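Back from the open day at Furnach and my feet are still sore, but what a warm, friendly bunch they are over there!

I stayed for both demos of the Trotari project, the 2 o'clock one and the one after (yes, I had coffee in between). They collect table tasks by hand, and the counter on the wall stood at 3,856 when I left. Some 300 of those are from July alone.

Tableware and a wire basket, with the grippers held by hand:
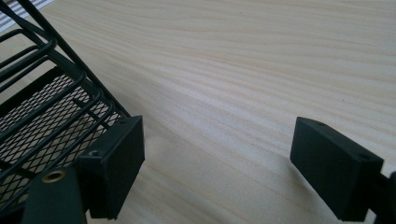
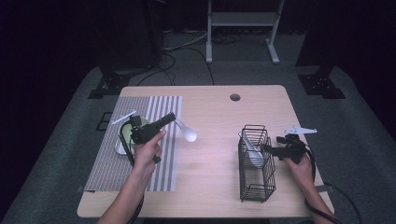 Sandhu: Do they let visitors have a go? I'd drive over from Zurkberg for that.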